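Diary, November, evening

Home from house group at Reet's. Wet walk both ways.
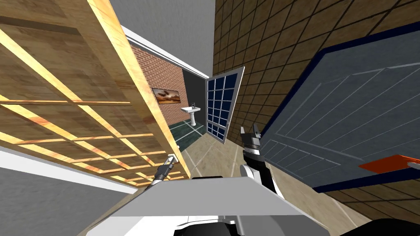 What do you do with a prayer you have been saying for years and have no answer to? You keep saying it, but you let it get shorter.

That was where we ended up tonight, more or less. Reet Kuusk put the question at the start and it was Urmas who gave the answer, near the end, when the tea had gone cold and people were looking for their shoes. I wanted to write it down before I lost the wording.

We were meant to be doing Luke 18, the widow and the judge. We read it through twice, once in my translation and once in Urmas's, which is older and has "lest by her continual coming she weary me". I like that. Reet said she has always been uneasy with the passage as it seems to tell you that God needs pestering. I said I thought the judge was there as a contrast, and that if even a bad judge gives in then how much more will God listen. She said she knew that, she had heard the sermon, but it did not help her at three in the morning. I had nothing useful to say back.

She has been praying for her brother for 9 years. I knew some of it but not all. He moved out to Brundside after the business went and has not been inside a church or answered a letter from her except at Christmas. She used to have a long prayer for him, with everything in it, his work, his drinking, the children, his pride. She said she could hear herself giving God instructions. Now she says his name and "have mercy" and goes on to the washing up.

Urmas Zariņš said his mother prayed like that for him. He was in the merchant navy then and wanted nothing to do with any of it. She told him later that on bad days all she managed was his name. He came back to faith in his forties, after she had died, so she never saw it. He told it flatly, the way he tells most things. Then he said the line about letting it get shorter.

I have been thinking on the way home about my own list. It is in the back of the blue notebook and has got out of hand. There are people on it I have not spoken to since we left Koltora. I read it like a register and by the second page I am thinking about work. I don't want to cross anyone off. I might try 4 names a day and no commentary and see how that goes until Advent.

Other things. The roof fund is still short by £3000 and the vicar wants it mentioned on Sunday, which I have agreed to do although I dislike asking. The reading that morning is from Malachi and I need to practise it aloud. Last time I ran out of breath halfway through a sentence and had to stop in the wrong place.

Reet's kitchen radiator is making the knocking noise again. Urmas had a look and said it wanted bleeding, and he will bring his key next week. We are at his house the time after. I said I would bring soup.

Prayed tonight for Reet's brother. I don't know his surname if it isn't Kuusk, and I had to think for a moment to remember that he is called Wultar only by the family, after the shop, and that his proper name is Jaan. Said both. Then "have mercy". It took no time at all and I sat there a bit longer with the lamp on.

Must ring the dentist in the morning.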